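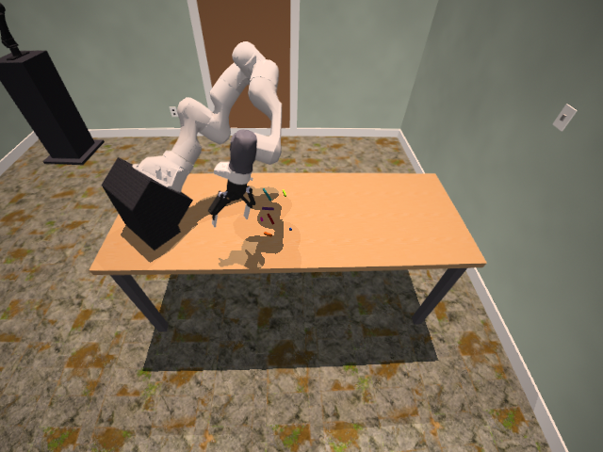 Section 4. Setting up a negotiation with a partner abroad

Covers everything from the first email to the end of the first meeting. Contract drafting is section 5. If the talks have already gone bad skip to 4.6.

Written for the Pikard sales and purchasing teams. Most of it comes out of the Maletti and Hafstein talks, plus whatever Vlasta Karagiannis wrote on the whiteboard that I managed to copy down. Corrections to Hanan Masri please, not to me, I'm only typing it up.

4.1 Before you write to anyone

1. Find out who decides. Not who answers the email. With Maletti the person writing to us had no say on price at all and we spent most of April haggling with him.

2. Fill in the partner sheet. One page. Name, title, how they sign their emails, who they copy. Titles matter more than you think in some offices and less in others, so copy exactly what they use in their own signature.

3. Check holidays on their side. Public ones and the ones where the office is open but half empty.

4. Agree inside our own team on three things: what we want, what we'll take, who speaks. Write it down. If two people from Pikard give two different numbers in the same meeting it takes weeks to fix.

5. Decide on the language. Ask, don't assume. "Would you prefer to work in English or shall we bring an interpreter?" is fine in nearly every case.

Note: Country guides are a starting point only. The Hafstein people were supposed to be blunt according to the guide we had. The senior one was the most roundabout person I have ever sat across from. Use the guide for the first email, then watch the actual people.

Caution: Do not forward the partner sheet outside the company. It has remarks in it about how people behave. It went out once by mistake.

4.2 First contact

1. Keep the first email short. Who we are, who suggested we write, what we'd like to talk about. No price list, no draft contract.

2. Use family names and titles until they sign with a first name. Then follow.

3. Give it 12 working days before a reminder. Yes it's long. Some firms pass a letter around to every department before anyone replies, and a nudge on day three looks like panic.

4. If the reply is vague ("we will study your proposal with interest"), write back once and ask for a call. A call, not a decision.

5. Log the date and the tone of the reply in the sheet. Tone = warm, neutral, cool. Don't write an essay.

Note: Silence isn't a no. It isn't a yes either. Leave the box blank.

4.3 The agenda

1. Send a draft agenda and ask them to change it. Mean it. An agenda that comes back with no changes at all has probably not been read.

2. Put price late. Partners who want it early will move it up themselves.

3. Leave a block at the start with nothing in it. Coffee, the trip, family if they bring it up. Teams that like to get straight down to business will use two minutes of it, others will use the hour.

4. Write out every date with the month as a word. 4/5 is April on our side and May on theirs. We lost a delivery slot to this one.

5. Same goes for numbers. The Maletti quote had 1.241 on it and our spreadsheet read it as one and a bit. It was 1241 units. Spell out the unit next to every figure, both directions.

6. Send the final version the day before, morning their time.

Caution: Never add a new item on the day without warning the other side. In a lot of companies the team has been given a mandate for the listed items and nothing else. Anything new means they have to phone home, and they'd rather not do that in front of you.

4.4 Interpreters

Skip this part if everyone is working in one language and is comfortable in it. Comfortable means they can disagree in it, not just order lunch.

1. Book your own. Don't lean on theirs, however good.

2. Brief the interpreter before the meeting. Product names, people's names, our abbreviations. The Jutuddale project has a word list of 284 terms, ask Hanan for the latest version, the one on the shared drive is old.

3. Speak in short chunks. Two sentences, stop.

4. Look at the person you're negotiating with and not at the interpreter. Everybody gets this wrong the first few times.

5. No jokes that depend on wording. No baseball. "Ballpark figure" came out as something about a stadium and had to be explained twice.

6. Ask the interpreter afterwards what they noticed. They hear side talk, hesitations, how formal people are with each other. Don't ask them to repeat private conversation though, that's out of bounds.

Note: Everything takes double the time with consecutive interpreting. Cut the agenda in half, seriously.

4.5 Running the first meeting

1. Arrive early. If they arrive late say nothing about it.

2. Let the senior person on each side open. If ours isn't senior enough to match theirs, tell them beforehand and apologize once.

3. Exchange cards if they do. Read the card when you get it. Leave it out while you talk, don't write on it.

4. Ask before you present. "Would it help if we started with some background, or with your questions?"

5. When there's a pause, count to ten in your head. American teams fill silence with discounts. Vlasta has watched it happen and keeps a tally. In some places a pause after an offer just means the offer is being taken seriously.

6. Listen for the soft no. Common ones:
"That may be difficult."
"We will consider it."
"Let us return to this later."
"Interesting."
If you hear one, do not push the same point again the same way. Ask what would make it easier.

7. Listen for the hard no that isn't one. Some negotiators open with a flat refusal as a matter of routine and expect you to carry on. Raised voices too. Stay level and keep going.

8. Sum up out loud every so often. What's agreed, what's open. Let them correct you.

9. Close with a next step and a person's name against it. Even if the step is tiny.

Note: Meals count. If you're invited, go. Don't bring up the contract at the table unless the host does. Tell them about food restrictions ahead of time, they would much rather know.

Caution: Don't set a deadline in the first meeting unless it's real. Partners remember a fake one and will treat your next one as fake to, including when it isn't.

4.6 If talks stall

1. Do nothing for a day. No angry email at 11 p.m.

2. Work out which kind of stall it is. Substance (they can't accept the terms), process (they need somebody's sign-off) or face (somebody got embarrased). Different fix for each.

3. Substance: go back to your sheet from 4.1 and see what you can trade.

4. Process: ask what they need from you for their internal discussion. A one-page summary in their language often does it. With Hafstein that was the whole problem.

5. Face: go quiet and private. One senior person calls one senior person. Don't go over the same ground in a group meeting and don't put it in writing.

6. If they walk out, leave the door open. A short polite note, no blame, offer to meet again. A walkout can be a tactic, or for an audience at home, or real. You usually can't tell the same day.

7. Patience. Keep talking about something, even a small item, while the big one is stuck.

Note: Breaking off talks ourselves needs a sign-off from Vlasta. No exceptions. 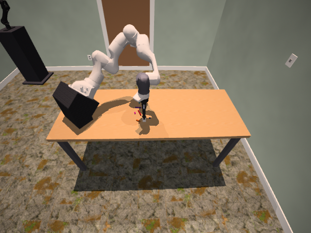

Can I change the lead negotiator halfway through?

Only if you have to. In relationship-heavy settings the trust sits with the person and not with the company, so a swap can put you back at 4.2. If it can't be avoided, have the old lead introduce the new one at a joint meeting, and keep the old one on copy for a while.

4.7 After the meeting

1. Send the written summary within 2 days. Short. Agreed items first, open items second.

2. Ask them to correct it. Same rule as the agenda.

3. Thank the people who set up the meeting, not only the ones who spoke.

4. Update the partner sheet while you still remember. Then file it under the project name, not the country.

5. Send anything this section got wrong to Hanan.

Contract drafting and signature rules: go to section 5.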